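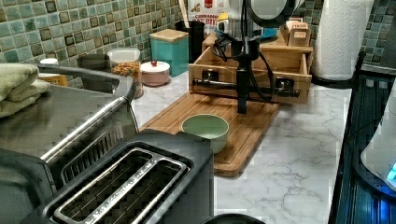
Dunbar Home Robotics Club

Fixing a gripper that won't let go of the drawer

By Ruairi Drummond, 1 Sep 2026

If your arm pulls a drawer open just fine and then tries to take the whole drawer unit up with it, welcome, I have been there! Mine started doing it in February, and I spent way too long blaming the fingers. I run a Drimen arm with the Prolia gripper and Storar as the control software, so the menu names below are from that setup, but the checks should carry over to most small arms.

What happens is this. The arm closes on the drawer bar, pulls, and Storar sends the "open" command. The fingers are still under side load from the pull, so they stick a little. Storar waits a moment, gives up waiting and goes on to the lift anyway (with the fingers still shut). In my log the finger position sat at 67 the whole way up. I got lucky and hit the stop button before anything fell off the top.

First, make it safe. Hit the stop, keep one hand under the drawer unit, and don't yank the fingers apart. Support the arm before you cut motor power, or it may sag right onto the counter. Then cut the power, wait for the gripper light to go out, and back the fingers off with the manual release screw. Anything breakable on or near the drawer unit should come off before you run another test.

Now look at the log. Open the run in Storar, go to Gripper, and find the line where the open command went out. If the finger position changes after it, your fingers are opening late. If it never changes at all, you may have a bad cable, so check the plug at the wrist first. Mine was opening late, and only on the drawer. On a free-air test it opened every time, which had me going in circles for a whole evening.
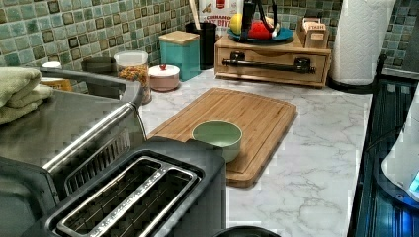
Can I just slow the whole arm down instead?

Slowing the arm gives you more time to reach the stop button, but it doesn't fix the sticking. The fingers are still loaded sideways when the open command goes out, and the lift will still start with them closed.

The fix is two settings and one extra move:

1. Add a relax move after the pull. I push back toward the drawer by 3 mm, then send the open command.
2. Raise the open timeout. Mine was 400 ms and I set it to 3,000.
3. Under On Timeout, change Continue to Stop and Hold. Please do this one even if you skip the others!

Save it, reload the routine (I forgot this the first time, of course) and test at low speed with the drawer unit clear and your hand near the stop. I ran 40 pulls before I went back to normal speed, and the fingers let go on every one of them.

If yours still hangs on after all that, look at the finger pads. Worn rubber gets gummy, and a new pair takes five minutes to fit.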